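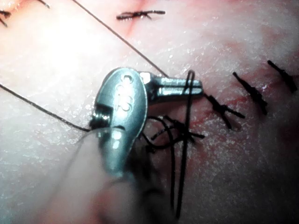 Figure 3. Black thread looped over the tip of the jaw, with a tied knot and its short cut ends on the practice pad.

3.2 What the knots showed us

The knot is the part of a suture that beginners hurry, and it was the part we most enjoyed looking at. Each learner worked on a pale, skin-like pad and tied 16 knots over two sessions in September. Afterwards we kept every pad, so that Hladun and Leblanc could score the knots separately without knowing who had tied them.

Figure 3 shows the stage at which most of the interesting things happen. The thread has been brought over the end of the two prongs in a tall, narrow loop, and beside it a slacker length curls across a knot already in the pad. Slack of this kind turned up again and again in our notes. Learners who cleared it before starting the next throw had far tidier rows, and we were delighted by how quickly the habit spread around the table once one person had picked it up!

The cut ends told a story of their own. In the knot in Figure 3 they are short and splay into an X, and ends like these were easy to find and easy to score. Very long ends got caught in the next loop. Very short ones worried both scorers, who marked them down even where the knot itself sat flat. Semeniuk's earlier course at Brivden had asked for a fixed length, measured with a ruler, but we let learners judge by eye and were pleased with the results.

Scores were given out of 100 for each row. The two scorers disagreed most over knots that were neat but slightly raised from the pad, and Yatsenko settled these by lifting the thread gently with a blunt probe. We had not planned for this step and would now include it from the start.

Black thread proved a lovely choice for teaching. Against the light pad even a single fine strand stands out, and learners could trace a crossed thread back to the throw where it went wrong. We return to thread colour in Section 4.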